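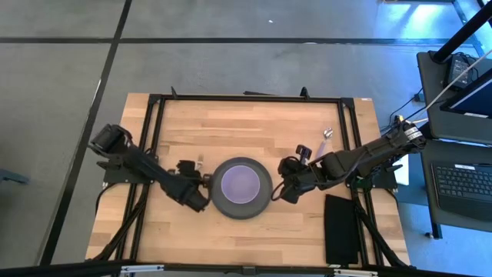
2 min read

About Urnovent

Urnovent builds and rents two-arm tabletop robot stations for companies that want to try automation before they buy it. We also train the people who will run them. Our shop is on the ground floor of the old Bouvier building, which went up in 1872 and has had concrete floors strong enough for anything we have put on them.

Margaux Roussel started the company after years of setting up packing lines. She kept meeting owners who had paid for a large robot cell and used it for one job. She wanted a smaller station that could be moved, changed over in a morning, and returned if it did not earn its keep.

What we make

Our main product is the Josix station. It has two black arms mounted on opposite sides of a wood-topped table, with a black aluminum frame that holds everything in line. Each arm ends in a gripper, and the two can work on the same item from both sides. We set up most customer tests with ordinary things such as bowls and small utensils. If your product is an odd shape, send us a box of them and we will test with those.

The wood top is a choice we get asked about. It can be sanded, drilled and replaced without calling us, and customers do all three. Tops in other materials are available for food and lab work.

Lelledero is the software that goes with the station. It runs on a laptop, and you can teach a task by moving the arms through it by hand and saving the steps. Updates are included for as long as you rent.

How we work

Every job starts with a test in our shop. You tell us the task, we try it, and you get a written report with cycle times and a list of what went wrong. The test costs $215, and we take that off your first month if you go ahead. Stations rent for $814 a month with a minimum of three months. Delivery, setup and one day of training are part of the price.

Some tasks are a poor fit. The arms are made for light items, and they are slower than a person at most sorting work. If that is what the test shows, the report will say so - we would sooner lose the rental than take the station back after a month.

Service

Parts for current stations will be stocked through 2027. Grippers and cables wear out first, so we keep those on the shelf and ship the same day for orders in before noon. Repairs to the arms are done here in the shop, and we send a loaner while yours is on the bench.

Visits

The shop is open to visitors on weekday afternoons by appointment. Please wear closed shoes. Parking is behind the building, off the alley.

Page last updated 4 February 2018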